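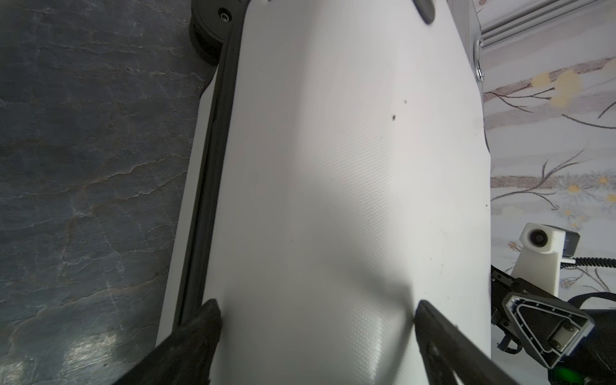
School robotics clubs spend too much of the year on competitions and too little on handling ordinary things. I have helped with the club at Cisdale for four years, and I have watched students build machines that score well on a marked field and then have no use for them in January. A sheet of white plastic is a better teacher than most game pieces. Pinch it between two black fingers and it bows, and a crease runs up from one of them toward the middle. Students have to decide how hard to squeeze and where, and no rulebook tells them.

The usual answer is that competitions bring kids in. They do. We had 33 sign up the fall we entered the Skudlow league. By spring most of the work was being done by the same few students, and the rest were making posters.

Melati Yusof, who runs the club at Hekent, dropped the league and spent the $500 entry fee on parts. Her students pick a household job and work on it for a term. Some of them never finish. She doesn't mind that and neither do I, although parents ask about it.

I would keep one competition a year for the students who want it — Halim is cheap and close — and give the other months to slow work on awkward objects. Grading would be harder. A trophy is easy to show a principal, and a notebook full of failed grips takes some explaining. I would still like to see the notebooks on the table at open house this year.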